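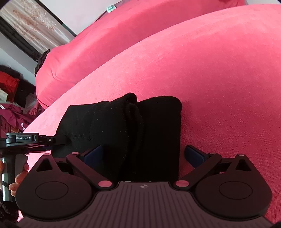
The comic part is the one where you find out whether an actor can listen, Sille Hauksdóttir told last year's group, and she wouldn't take a single question about jokes until everyone had written that down. I'd like you to write it down too, because the whole of this unit grows out of it.

Screen Acting, Unit 4: The Comic Supporting Role

Viewing before class: Momville (all of it, please, it is short) and the first two reels of Pluruda. Both are on the shelf in the Sarkar Room. The Momville disc has two cuts on it. Watch the longer one, which still has the wedding scene.

1. What we mean by a supporting role

A supporting role has less screen time than the lead and usually no story of its own. The landlord, the brother-in-law, the policeman who can't find his notebook. In popular comedy these parts are often what people quote on the way home, and plenty of careers have been built on them. An actor might play the lead's best friend in 35 films and be greeted in the street by the name of a character from one of them!

For the actor the problem is simple to state. You have perhaps four scenes. You come in while the story is already moving, you must be clear at once, and you must hand the scene back when you go. Look at how the uncle does it in Momville. In his first scene he says very little and eats throughout, and by the end of it we know that he owes money, that he is fond of his niece and that he is frightened of his sister. Go back over it with the sound off and you'll find nearly all of that is still there. I have watched it more often than is sensible and I still enjoy the business with the bread.

2. Stage training on a film set

Many good film comedians began in drama school and then spent years in small theatre companies. The training gives them voice, stamina and the habit of rehearsal. It also gives them a size of performance that has to be brought down for the camera, and this takes longer than students expect.

Hauksdóttir spent several seasons with the Ekateo company, playing to 1000 seats, before she was cast in Pluruda as the ticket clerk. She has kindly let us use her notes from that shoot, and you will find copies in the folder. On her first morning she did what had always worked at Ekateo: she turned out a little to the audience before the funny line. The director asked her who she was turning to. She writes that she had no idea what he meant until she saw the rushes, and then she could see nothing else.

Things to look for when you compare stage and screen work:

The turn-out, as above.
Waiting for the laugh. On stage you hold for it. On film there is no laugh to hold for, and the gap (if there is to be one) gets made in the cutting room.
Volume. A mutter can be the funniest line in a film, and in a big theatre it would be lost by row F.
The eyebrows. You'll see.

3. Timing, and whose it is

We talk about an actor's timing as if it were a gift, like perfect pitch. On film it is shared with the editor, the director and above all the other actor in the scene. Take the counter scene in Pluruda, where the clerk refuses the same ticket three times. The first refusal comes quickly. The second comes after a pause. For the third we never cut to the clerk at all - we stay on the passenger's face and hear the stamp go down. It's glorious, and the laugh belongs to an actor who isn't on screen.

Please don't time these scenes with a stopwatch, as two of you did last term. I admired the effort, but a table of seconds won't tell you why the second pause feels longer than the first. Ask what the passenger still hopes for at each point.

Straight playing matters here as well. The clerk is not trying to be funny. She has a rule and she believes in it, and the more politely she keeps to it the worse things get. When you rehearse your own scenes, choose the rule first and leave the funny voice at home for a week or so.

4. Type, and getting out of it

Success in one comic part brings offers of the same part. An actor who has done one nervous shopkeeper will be sent ten more. Some take them all and find something fresh each time, and I think we are often unfair to those actors. Others look for a director who will use the same qualities for another purpose. Nervousness can be played for dread. A talkative man can be lonely. Momville does a little of this with the uncle in the wedding scene, when he gives his speech to a half-empty tent and the jokes we liked earlier come round again with nobody laughing. The actor changes hardly anything. He keeps the same rhythm and the same hopeful look at the end of each line.

Language is another way out. In places where films are made in several languages, comic actors often move between industries, sometimes learning their lines by sound alone. Jokes that depend on wordplay rarely survive the move, so the physical side has to carry more. Bring an example if you know one from your own language. I'm always hoping for new ones, and last September's group gave me a wonderful list.

5. Practical work

In pairs, prepare the counter scene from Pluruda (script pages in the folder). Play it three ways:

a) for a large theatre, with the back row in mind
b) for a camera at arm's length
c) with the passenger given all the close-ups, so that the clerk is heard and not seen

Swap parts after each version. Learn the lines before you come, both sides, as holding paper spoils version b completely.

Then write one page on what your partner did that changed your own playing. One page only, and about your partner, please! I get a great many pages about the writer's own eyebrows.

6. Words to know

Business: small physical actions given to or found by an actor, such as the uncle's bread.
Button: the last small beat that closes a comic scene.
Corpsing: laughing when you shouldn't be.
Feed: the line, or the person, that sets up the joke. To give a good feed is high praise.
Rushes: the day's raw footage, watched before editing.

Next unit: The Villain at Breakfast. Bring the same folder.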